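Flying with our daughter's wheelchair for the first time, what should we do?

Posted by mutmont_mom
Thursday, August 15, 2019

Hi everyone! Our daughter is seven, has spastic diplegia and uses a manual chair most of the day. We've finally booked a trip to see her grandparents in December (first flight ever, she's been packing a pretend suitcase for a week!). I'm thrilled and also a nervous wreck. Do we check the chair at the counter or push her all the way to the plane? And how do I keep it from coming back in pieces? It's a Trillska and the side guards pop off if you look at them wrong.

3 replies

Berkay Şimşekoğlu
Oh, you're going to have such a good time! We've flown with our son four times now and I'd do it again tomorrow. Push her right to the door of the plane and gate check it. Ask for the tag at the gate desk as soon as you get there, and tell them you want the chair brought back to the door when you land, not to baggage claim. We forgot to say that once and carried a tired six-year-old through the whole terminal.

Call the airline a few days ahead too, and ask for the accessibility desk. They can note on the booking that she needs help boarding, and they'll usually sort out seats together. 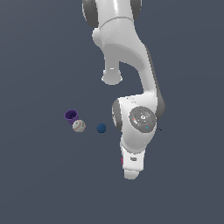
Anything that comes off the chair goes on board with you. Side guards, cushion, headrest, the little bag under the seat. We bring a big folding tote and it all goes in the overhead bin. Then take pictures of the chair from every side right before you hand it over. If something is bent when it comes back, report it before you leave the airport, even if it's tiny! Our footplate repair came to 382 dollars and the airline paid all of it, and I'm sure the pictures helped.

Write her name and your cell number on a luggage tag and tape it to the frame. I also tape on a card that says how it folds, with "LIFT HERE" and an arrow. My son draws a smiley on it.

ErdemGrandma
have fun!! we always take the early flight, less people. bring snacks

Fosix_dad
Agree with Berkay on nearly everything, but I'd leave the cushion on her seat during the flight if she's used to it, after checking with the crew that it's okay with the belt. Mine gets sore without his. Also plan your bathroom stop right before boarding, the ones on the plane are TINY. And let her wheel herself down the jet bridge if she can, with you holding on. My boy still talks about that slope like it was a roller coaster!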